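Why is my back sore? A project about school bags
By Karine Gosselin
26/02/2020

I got the idea for this project from my own shoulders. Last term I was carrying my laptop, two textbooks, runners, lunch and a clarinet up the hill from the Skasville stop every morning, and by December I was walking like my nan. So when Ms Ashby said we could pick any everyday object and find out how it's put together and whether it does its job, I put my hand up for backpacks straight away (Firouzeh got toasters, which I was a bit jealous of).

My plan was pretty simple. First I'd ask people at school what they like and hate about their bags. Then I'd get hold of a few bags and look at them properly, inside and out, and weigh them packed. I ended up with 68 survey forms back, and I'd handed out 100, so I was pretty happy with that! The forms asked what you carry, which pocket you use most, what has broken on your bag, and whether you wear both straps.

The wearing both straps question was the one that got the most arguing. Of the people who answered, 21 said they always use both. Everyone else said sometimes or never, and a few wrote little essays in the margin about how it looks dorky. Mahnaz Soltani wrote that she only does it when it's raining and she has to run, and I think that is fair enough.

For the looking part I put the bags down on the floor, because my desk is tiny and already has my sister's fish tank on it. I started with the pink one and the navy one. They're both backpacks but they've been made with really different ideas in mind, and you notice it as soon as you stop thinking of them as just bags.
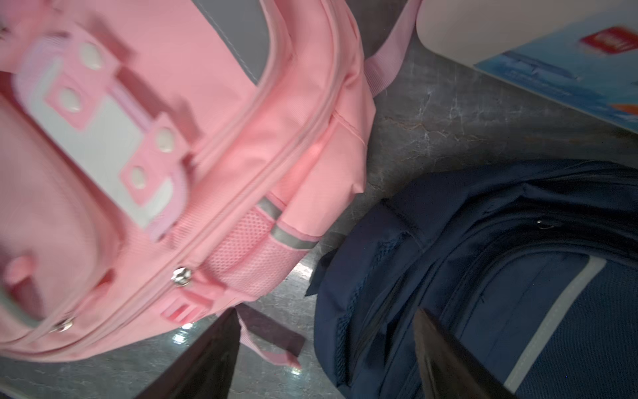 Figure 1. The pink backpack on its back, with the navy one beside it.

The pink bag is all about the front. It has bulging compartments with darker piping along the edges, and a wide strap over the pale panel that's held down with snap buttons. I love a snap button, but I did wonder how they'd go with cold fingers at the bus stop. The zipper has two pulls on it, and that's a feature I'd never cared about before. With two pulls you can open just the bit you need and stop your pencil case from escaping. The side pocket is mesh with grey reflective stripes across it, and I gave it extra points for those because it's dark when I walk home from band.

The navy one has padded, quilted panels and a bit of a sheen. It looks more grown-up to me, and there's a little metal ring on it that I'd probably hang my keys from. My guess going in was that the quilting would make it heavy. It came out at 563 grams empty, less than my lunch on a good day.

What I learned about straps: the adjuster buckles matter way more than the colour. When I tried on a packed bag with the straps let right out, it sagged down past my hips and pulled me backwards. I shortened them until the bag sat up high, and the same load felt a lot better. I'd been wearing mine too long for two years!

Things I'd change. My survey should have asked how far people walk, and I forgot to leave a space for their year level, so I can't tell if the little kids have it worse. I also only have one set of kitchen scales, and they complain if you put too much on them, so for the packed bags I had to weigh everything separately and add it up.

Thanks to Ms Ashby for letting me hand out forms in homeroom, and to Firouzeh Farahani for helping me tally them up. I've left my clarinet at school twice this week and my shoulders feel great, but my music teacher isn't thrilled.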